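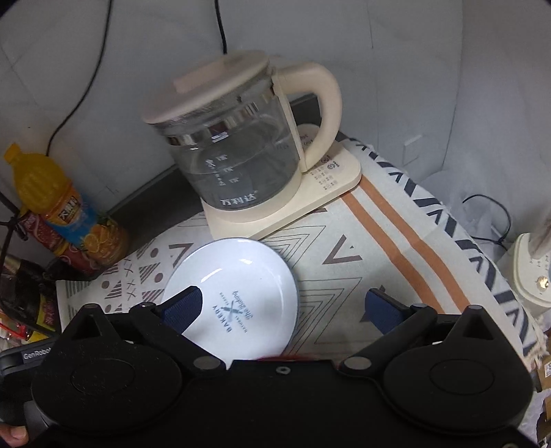
Plaltwood tea kitchen: report to Nechyporuk
6 August 2018

Spent to date: $2,857 of $3,780. I still doubt the rest will buy us much. The table now has its patterned cloth, and the glass kettle and the white bakery plate are in use. Whether matching tableware gets anyone to tidy up, as the Prurnar proposal claimed, I can't say. The sign-off sheet has 100 lines and few names.

Counter and dishes

Storage is my bigger worry. Bowls need a shelf of their own before November.

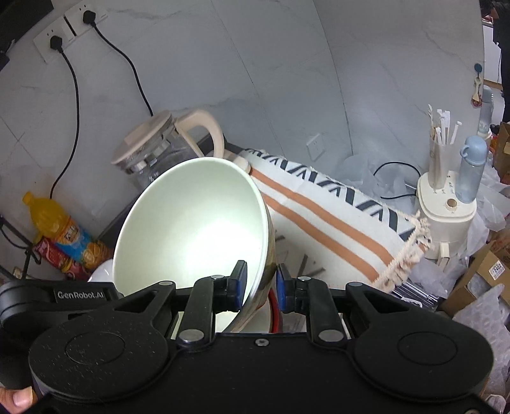 White bowl, with the glass kettle and striped cloth behind.

I would hold the balance until then.

Zakhar Dovhaniuk, Gastatville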